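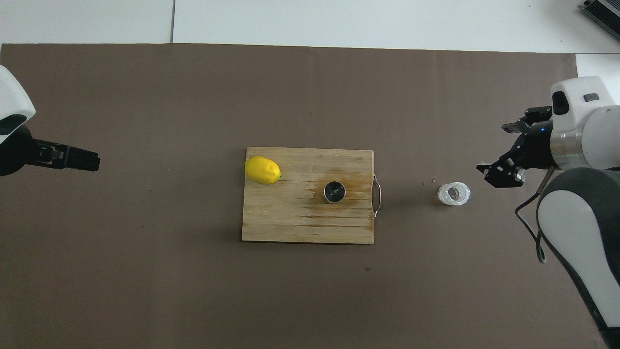
Why do cutting boards get stains that won't wash off?

Many cutting boards are made from plants, and plants are full of tiny tubes. When colored juice, sauce or tea lands on the board, some of it soaks down into those tubes and dries there. A sponge only reaches the top, so the color underneath stays put.

What is a bamboo board made of?

Bamboo looks like a tree, but it is a kind of grass. It is a very big, very hard grass. The stems are hollow, like a drinking straw, so you can't slice a flat board straight out of one. Workers split the stems into long, thin strips. The strips are dried, planed flat and glued side by side. Then the whole piece is pressed until the glue sets.

If you look closely at a bamboo board, you can often see lines running across it. Each line is a place where two strips meet. The board with the lemon on it has lines like that. A board cut from one piece of maple or oak has a wavy pattern instead, which is called the grain.

What makes the color stick?

Foods get their colors from things called pigments. Some pigments are weak and rinse off with water. Others grab on tightly. These are some of the strong ones:

Turmeric, the yellow spice in many curries
Beets
Blueberries and blackberries
Tomato sauce
Black tea and coffee
Soy sauce

Time matters too. A spill that is wiped up right away has not had a chance to go very deep. A spill left overnight has had hours to soak in. Old boards stain faster than new ones, because knives leave little cuts in the top and liquid runs down into the cuts.

The board at the top of this page has orange-brown marks, with a big blotch in the middle and drips heading down from it. You can't tell what made a stain just by looking. Tea and sauce can both leave brown marks, and so can plain rust from a wet metal can.

Is a stained board dirty?

A stain and dirt are two different things. Dirt is stuff sitting on the board, such as crumbs, grease or bits of onion. It can be washed away. A stain is color inside the board. A board can be stained and clean, or it can look perfect and be covered in germs, which are far too small to see.

Grown-ups usually decide when a board is too old to use. They look for deep cuts, cracks, black spots or a bad smell that stays after washing. A brown mark alone is not a reason to throw a board out.

Why do people rub lemon on a board?

Lemon juice is an acid. Acids taste sour, and they can change some pigments so that the color fades. Lemon works fairly well on tea and berry stains. It does much less to turmeric. It also helps with smells, especially fish and garlic.

The usual way is to use lemon and salt together. Salt does not dissolve right away when there is only a little juice, so the grains scrape gently at the surface. The cut side of the lemon makes a good scrubber because it fits in your hand and lets out more juice when you squeeze.

Try it at home

Ask a grown-up before you start, and let them cut the lemon. If you have a scrape or a paper cut on your hand, wear a rubber glove. Lemon juice stings.

You will need:

A stained cutting board
Half a lemon
A spoonful of coarse salt
A clean, damp cloth
A dry towel

Wipe any crumbs off the board. Sprinkle the salt over the stain. Hold the lemon with the cut side down and rub in small circles, pressing a little. Keep going until the salt turns mushy. Leave it alone for 20 minutes. Wipe everything off with the damp cloth, rinse the board quickly and dry it with the towel.

Stand the board on its edge to finish drying, so that air can get to both sides. The stain may be paler, or it may look just the same. You can do it again the next day. Some stains take several tries and some never leave.

What about soaking it?

Don't leave a bamboo or wooden board in a sink full of water. The strips swell up as they take in water and shrink again as they dry. If that happens too many times, the glue lines can open and the board can bend or split. The dishwasher is hard on these boards for the same reason, and it is hot as well.

Some families rub oil into their boards. They use a kind called food-grade mineral oil, which you can buy at a kitchen store. The oil fills up some of the tiny tubes, so there is less space for juice and sauce to get in. Water makes small beads on a board that has been oiled. On a dry board, it sinks in and leaves a dark spot for a while.

Words to know

Acid: a sour substance, such as lemon juice or vinegar
Absorb: to soak up
Grain: the pattern of lines in wood
Pigment: the part of something that gives it color
Strip: a long, narrow piece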